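Blog > Home Life > Clothes

Reading time: 1 minute

I own fewer clothes than I did in September. I kept a list that month of what I wore, and most of the closet never came up. I had 146 pieces going in, counting socks as pairs. I have 42 now.

Shirts were easy. Anything with a collar that pinched went in the bag. Sweaters took longer, because my uncle Þröstur Blöndal gave me most of them and he asks after them by color.

Pants I got wrong. I gave away the gray pair, then needed it for a funeral and had to buy another. My rule now is that dark pants stay until the knees go. Navy gets worn with everything, so it stays too.

I still don't iron. I fold things while they're warm from the dryer and stack them on the low shelf, heavy ones at the bottom. 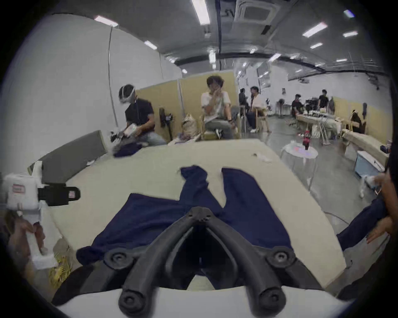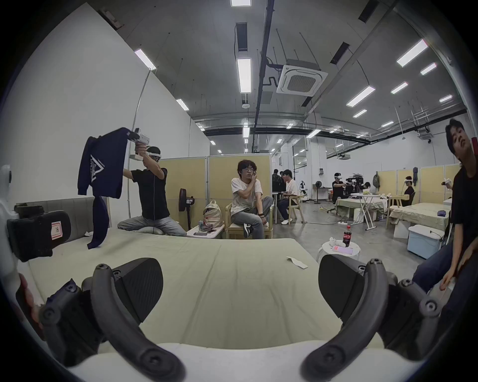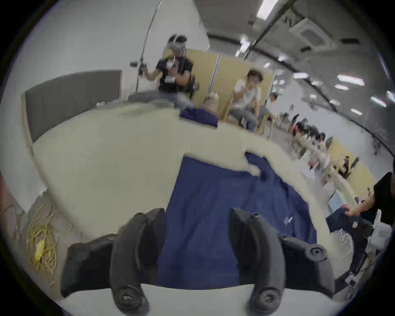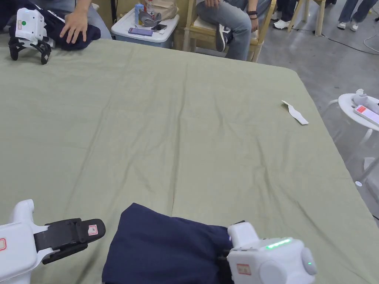
Navy on a pale surface, all four.

Recent posts
Moving the dryer vent
Nine months without a car
Soup from the freezer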